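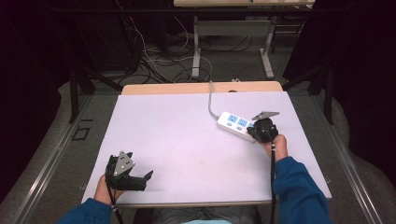 Tererby height-adjustable desk, three months in

I didn't want a standing desk. I have a bad hip and a low opinion of office furniture that comes with a manifesto, and the Tererby arrives with a leaflet telling you it will change how you think. It's a desk. It goes up and down. The question is whether it does that well enough to justify £851, and my answer is still mostly no.

The price first. Tererby's website shows £900 with a line through it and £851 next to it, and has done every time I've looked. I don't believe anyone has ever paid the £900. Delivery was free but "to the kerb", and the kerb in my case is two flights below the room where I work. My neighbour Periklis Konstantinidis helped me carry the boxes up and said the top alone weighed more than his fridge. He may have been exaggerating, but not by a lot.

Assembly took most of a Saturday's worth of patience. The instructions are drawings without words, and step 3 shows the crossbar the wrong way round. I only found this out when the bolts wouldn't meet. I rang the helpline and was told by a pleasant man that the new leaflet had been corrected and that mine must be old stock. So why was it in my box?

Once built, it does feel solid at sitting height. Raise it to where I'd stand and there's a wobble, front to back, that you notice if you type with any force. The makers say the motor is good for 3,000 lifts. I can't test that and neither can any other reviewer, whatever they tell you. What I can say is that it's quieter than the Parska I tried at my sister's, and slower too. The Parska gets to full height before you've pushed your chair back. The Tererby gives you time to reconsider.

The memory buttons work. One of them forgot its setting in February after a power cut, and resetting it means holding two buttons down until the display blinks, a thing the manual mentions only in the section on child locks.

Then there are the cables. The product page talks about "effortless cable management". What you get is a wire tray that clips under the back, too narrow for most plugs, and a bag of sticky loops. The loops let go within a fortnight. If you have a laptop, a screen and a lamp, you'll need an extension lead, and you'll have to decide where it lives.

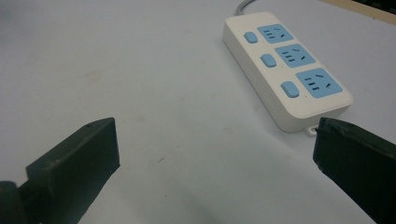
A power strip on the tabletop takes up room you've paid for.

Noémi Deák, who has the same desk and far more equipment than I do, screwed hers to the underside and says it was the best ten minutes she spent on the thing. She also voided her guarantee, according to the small print, which forbids "additional holes". I've stuck with a length of hook-and-loop tape and low expectations.

Is the health side worth anything? I stood a lot in the first week, less in the second, and now I get up for phone calls and that's it. My hip is the same. I'm told I should be patient. I'd say that if a desk needs you to be patient, a cheaper one would probably need it just as much.

If you're set on one of these, the Sterno has a better tray and costs less, though the legs look like scaffolding. Russo make a hand-cranked model that I rather like the idea of, having no motor to fail, but I've only used it in a shop and wouldn't recommend anything on that basis.

The Tererby is decent. It's overpriced at £851 and would be a fair buy at two thirds of that. I'm keeping mine, largely on account of the stairs.

Three stars out of five. I'll update this if the motor goes.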